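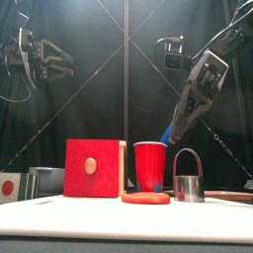 I've had the Leltora slow juicer on my worktop since May, and I've grown fonder of it than I expected, given what it cost and how much my husband grumbled about losing the space next to the kettle!

It's quiet, for a start. Our old Hwang used to send the cat upstairs, whereas with this one I can listen to the radio while I do the carrots. The jug holds 800 ml, plenty for three of us at breakfast.

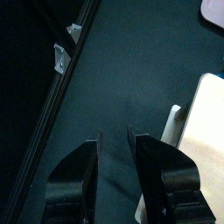

*A dark tabletop, close up*

Cleaning is where I'd knock a little off. There are nine parts (the Fladora my sister has is far simpler) and the mesh sieve wants a proper scrub before the pulp dries on. Leave it till the evening and you'll be picking at it with a toothbrush. 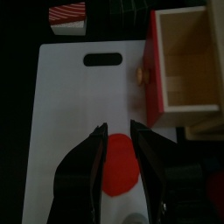
Celery needs chopping short or the strings wrap round the screw - I learnt that one the slow way. Apples go through beautifully, skins and all, and the ginger comes out so fierce you'll want only a sliver.

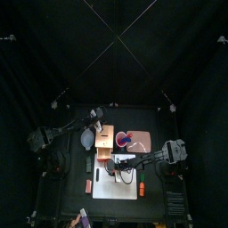
Photo: Romana Kopecký

I bought mine from the kitchen shop in Sevgate, who were lovely when the lid seal arrived split and posted a new one within three days. Four stars from me, and a spare sieve on my birthday list.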